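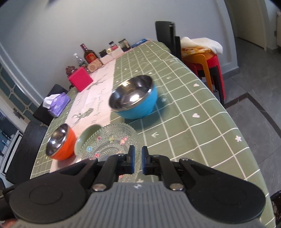

Kjell Holmgren me demande si je crois vraiment à ce rachat, et si les abonnés de Fliment doivent s'inquiéter pour leur chaîne. Sa deuxième question est plus courte : « Et les docs du soir, ils sautent ? » Alors je réponds ici, parce que vous êtes plusieurs à m'avoir écrit la même chose depuis la dernière lettre.

Pour ceux qui prennent le train en marche : Oksanen, qui possède déjà deux chaînes thématiques et une régie publicitaire, veut monter au capital de Fliment, notre petite chaîne documentaire préférée (enfin, la mienne en tout cas !). Il est question de 50 % des parts, avec une option sur le reste dans trois ans. Rernach, l'actionnaire historique, garderait l'autre moitié et la présidence. Rien n'est signé. Le conseil se réunit encore une fois avant l'été et j'ai cru comprendre que la discussion porte surtout sur le catalogue – à qui appartiennent les films une fois diffusés, et qui encaisse quand on les revend à l'étranger.

Et ce catalogue, c'est du sérieux : 3 908 heures de programmes, dont 594 titres produits ou coproduits par la maison. J'ai passé une bonne partie de ma jeunesse devant ces trucs-là, les ports de la Baltique, les facteurs d'orgues, la série interminable sur les écluses que je suis sans doute le seul à avoir vue en entier. Oksanen n'a pas sorti son carnet de chèques pour la grille du matin, on est d'accord.

Donc, Kjell : oui, j'y crois. Les deux groupes ont déjà une filiale technique en commun, Jenine, qui gère la diffusion et le sous-titrage, et de ce que j'en vois en tant que spectateur, ça tourne plutôt bien. Quand on partage déjà la tuyauterie, on finit souvent par parler du reste.

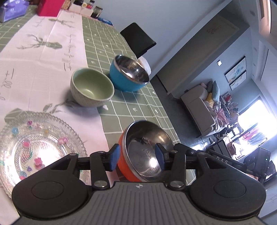 Photo : DR

Pour les documentaires du soir, je suis moins tranquille. La case de 20 h 50 coûte cher et son public vieillit (je m'inclus dedans). Le projet de grille qui circule la conserve jusqu'en novembre, puis parle d'une « soirée modulable », une expression que j'ai lue quatre fois sans la comprendre. Ça peut vouloir dire un doc une semaine sur deux, ou un doc suivi d'un débat, ou alors des rediffusions achetées au kilo. J'ai posé la question au service de presse, qui m'a répondu très aimablement qu'il était trop tôt pour répondre.

Côté abonnement, pas de changement de tarif annoncé. Si vous recevez la chaîne par votre box, vous n'avez rien à faire. Si vous passez par l'application, il faudra peut-être recréer un compte chez Oksanen le moment venu, et là je vous conseille de noter quelque part les titres de votre liste, car la reprise des favoris n'est pas garantie. J'ai déjà perdu la mienne une fois lors d'une mise à jour et j'en parle encore à table.

Un dernier point, sur les équipes. Une lectrice me signale que la rédaction demande des garanties écrites sur l'indépendance des magazines, avec un droit de regard sur la nomination du prochain directeur des programmes. Ça me paraît la moindre des choses ! Si quelqu'un parmi vous a le texte complet de la demande, je le lirai volontiers – mon adresse n'a pas changé, et je réponds à tout le monde, parfois avec du retard.

La semaine prochaine je reviens aux radios locales, j'ai du courrier en souffrance là-dessus aussi.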